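Trusalitz Street Quilts and Linens: where we are at the end of August

Hi Dinesh,

You asked for something short and readable this time, so I've left the spreadsheet for the quarterly packet and I'm just going to tell you how it's going. Mostly well! A couple of things are behind and I'll get to those.

The money

Of the 505 dollars left in the materials line in spring, we've spent most of it on batting and thread. Batting went up again at Magaña (they did warn us, to be fair) and I bought ahead while they still had the old price on the wide rolls. That should carry us through winter. I haven't touched the repair line except for a new belt on the older of the two sewing machines, and I'd like to keep the rest of it for that machine, which is making the noise again.

Finished so far

We promised 20 bed quilts by the end of the grant year and 14 are done, bound and washed. Nine have gone over to the Dastemow apartments already and the other five are folded on the shelf by the door waiting for a ride. The families there get to pick, which slows things down a bit, but I wouldn't change it — one little boy went back and forth between two for most of an hour and left with the one his sister wanted.

The small pieces are going faster than I expected. We said 100 by next spring, counting the pillow covers, the pot holders and all the things people make out of offcuts. I'm confident about that number. The Wednesday group is to thank for most of it, they cut while they talk and they talk a lot.

What's behind

Labels. Every quilt is supposed to have a cloth label with care instructions and we've only sewn them on to the ones that stayed here. The ones at Dastemow went out with a paper tag pinned on instead. I have the printed tape now and I'll go over and do them by hand, it's maybe two evenings.

The sorting shelves from Ernico are also late. They moved the delivery twice and now say next month, so donated fabric is still in bags along the back wall, and anyone looking for a particular blue has to dig.

The laying-out bed

I know you had doubts about us keeping a bed in the workroom, but it has earned its space. We spread each quilt over it to check how it hangs and whether the colors fight, and it's also where the odd navy and dark pieces get matched up, which are hopeless to tell apart on the gray table. On a pale patch you can see the shape and the color right away. The blue quilt is on it at the moment, with the big cream section and the dashed black-and-white lines through the patches, and I think it's the best one we've made.
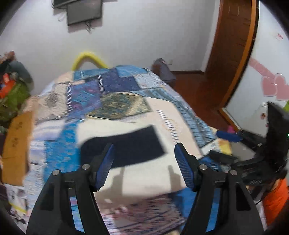 Next couple of months

- Labels on everything at Dastemow
- Six more bed quilts, three of them already pieced
- Shelves up, bags emptied, blues in one place
- Get a quote for servicing the old machine before it decides for us

One question for you: can leftover batting money move to thread, or do I need to ask for that in writing? We're going through white at a ridiculous rate.

Come by when you're next over this way. Mornings are quieter.

Recent updates
Spring report: the first quilts go out
Fabric donations: what we can and can't use
Open sewing hours for fall
Notes from the Dastemow visit
Wanted: wide cotton sheets for backing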